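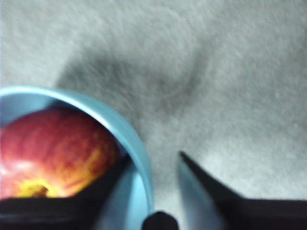 Skerkley, March 2024

Started on the Janden ledgers. Humaira collected them and they are now on the lower shelves of the press room, spines up, with paper between them so the red rot doesn't get on everything. It gets on everything anyway. Wear the gray aprons for this job and leave them in the room when you go to eat.

What we have: the daybooks and order books of the Janden grain and seed store. The family wants them usable, meaning someone can sit down and turn the pages without bits falling off. They don't want them to look new. I have that in writing and put the letter in the front of the job folder. The estimate says 3,000 leaves over the whole set, and I went through the first volumes to see if the condition matches what we quoted for. Mostly it does. The order books are worse than the daybooks. They were handled at the counter, and the bottom outer corners are soft and black and in places gone.

Construction is ordinary stationery binding. Spring backs on the big daybooks, quarter leather on the order books, sewn on tapes, marbled sides. The spring on the first daybook has cracked down its length, so the book no longer snaps open as it should, and someone has glued linen over the outside to hold it. The glue is brown and glassy and comes off in flakes when dry. Under it the leather is powder. I lifted one end with the thin spatula and stopped. It needs to be softened first.

Paste

Made up wheat starch paste in the usual way, soaked overnight, cooked slowly and stirred until it went translucent and pulled away from the spoon. Sieved it when cool. First sieving still had lumps, so it went through again. I think the heat was up too high at the beginning. Svetozár says the same thing happened to him with this sack of starch and he blames the starch. Could be. I'll cook the next batch at a lower setting and see if the lumps go away before we order from anyone else.

Jar is in the fridge, labeled, left side. Please don't take from the jar with a brush. Spoon some out into a white dish and thin it there. The last batch went off early and had a pink patch on top, and I'm fairly sure that was somebody's brush.

The white dishes are for paste, and the steel one is for methylcellulose. Keep it that way.

Tissue tests

Tested 2 weights of tissue on scrap leaves from the back of the worst order book, blank ones, with permission. The lighter tissue disappears nicely over the writing and you can read through it without trouble, but it doesn't hold the corners. I folded a mended corner back and forth by hand and the repair hinged at the edge of the old paper, which is what I was afraid of. The heavier one holds well. It is a bit too white. Toned a sheet with diluted acrylic and hung it up, and it dried darker at the bottom edge where it dripped. Next time lay it flat on polyester and turn it.

Plan is to use the light tissue for tears inside the text block and toned heavy tissue for the corners. Where the corner is missing altogether, infill with the toned Western paper first, then tissue on one side only. I don't want tissue on both sides because the books will swell at the fore edge, and these are already fat.

The ink is iron gall in the older volumes. Pages look sound, no holes burned through, some haloing on the heavy strokes in the totals column. Ran indicator strips on a few spots. There was a color change on one, in the second daybook, near the middle. So no wet paste on that volume until we have decided what to do. Humaira suggested remoistenable tissue with gelatin and she has used it before on parish registers. I would like her to make a sample sheet and show me. The rest can be done with paste kept fairly dry, blotted straight away and changed often.

The red ruling ink moves. Tested with a damp swab and the swab came away pink right off. The blue ruling is fine. Anyone mending across the red lines needs to go very dry and keep the blotter on it. Write this on the card taped to the shelf too.

Cleaning

Svetozár did the dry cleaning on the first order book. Soft brush into the gutter, then smoke sponge on the margins only, staying away from pencil. There is a lot of pencil. The store people did sums in the margins and on the inside of the boards, and there's a running list of who owed for seed potatoes. Leave all of it. He also found a good deal of actual seed in the gutters. It has been put in small envelopes marked with volume and page, and the family can decide if they want it. Some of the envelopes are starting to feel like more work than the brushing was, but I'd still do it.

Also found in the same volume: a pressed strip of newspaper, a receipt from Ziółkowski for sacks, a length of blue thread used as a bookmark, a feed company blotter. Each goes in a polyester sleeve with a note of the page. The Ziółkowski receipt is dated November and has a carbon smudge that offset on the facing page. I wouldn't try to do anything about the offset.

Dust is heavy. Table with the extractor only. The filter was overdue and I changed it. The old one was so clogged that I doubt it was doing much during the hymnal job.

Leather

Consolidated a test patch of the red-rotted leather on the back cover of the order book, bottom, where it won't show. Klucel in ethanol, two coats, the second after the first was fully dry. It darkened a little. After it dried I rubbed with a white cloth and got almost nothing on the cloth, where before it came away rust colored with one pass. Good enough. We can go ahead with the rest, but do a whole panel at a time or there will be tide lines. I got one at the edge of my patch and it's visible if you look for it.

For new spines on the order books I want to keep as much of the old leather as will lift and lay it over toned Japanese paper and linen. New leather would look smart and it would also be stronger, but there's hardly anything left to tuck it under, and the old boards would suffer in the lifting. Humaira does not agree. She thinks the daybooks especially are too heavy for paper and linen at the joint, and that someone will pick one up by its cover the first week it's home. She may be right about the daybooks. We agreed to make up a dummy the same size and weight, with the joint done my way on the front and in calf on the back, and open and close it until one of them starts to go. Svetozár is making the dummy from the spoiled account paper under the stairs.

The spring

This is the part I've been putting off. The spring on the first daybook is laminated from millboard and what looks like waste sheet, molded round a rod. It can't be glued back together, or it can but it won't spring. Options are to make a new one to the old shape or leave it cracked and support the book differently, so that it opens flat on a cradle and the spring just sits there. I would like to try a new one. Cut strips from the thin millboard on the Grirkar, pasted them, and rolled them round the length of steel pipe that was the closest size. Bound it with tape and left it to dry.

It came off too open. The pipe is too wide, and I should have allowed for it relaxing once it was off the former. Second try used a narrower pipe with more layers, and I put it in front of the fan, which was a mistake, because the outside dried first and it twisted. Third will be dried slowly with the tape left on over the weekend. If anybody has a length of pipe or dowel between those sizes, bring it in. The broom handle is too thin, I already tried it.

The Grirkar needs looking at. It's cutting off square by the width of a pencil line over the length of a daybook board. I checked the fence and it was the fence. Loosened both bolts, set it against the steel square, tightened, cut a test board, turned it over and compared. Better, still not perfect. The blade could also do with grinding. Cut board with the face side up until it's done as it leaves a burr underneath.

Sewing

Looked at the sewing in the order books. Thread is sound in the middle and broken at head and tail, so the first and last sections are flapping and the rest is solid. No need to pull them down. I'd resew the loose sections through the old holes and link onto the existing tapes with new linen tape laid behind. The second daybook is different. The tapes there have gone to dust, and it may have to be taken apart fully. If it is, the ink question gets easier to deal with leaf by leaf, and that would be one argument for it. Put it to the family before doing anything, as it adds hours.

To do

Cook new paste, low heat.
Humaira: sample of gelatin tissue.
Svetozár: dummy for the joint test, then carry on brushing the second order book.
Me: third spring. Write to the family about the second daybook.
Order blotter, we are nearly out of the thick kind.
Order ethanol, and put the date on the can when it's opened.
Photograph the inside boards with the seed potato list before any leather work starts near it.
Ask the grinder if he still collects from Skerkley or if we have to take the blade over.

Dehumidifier tank was full again when I locked up. Emptied it. Books were left under light boards with the door of the press room closed.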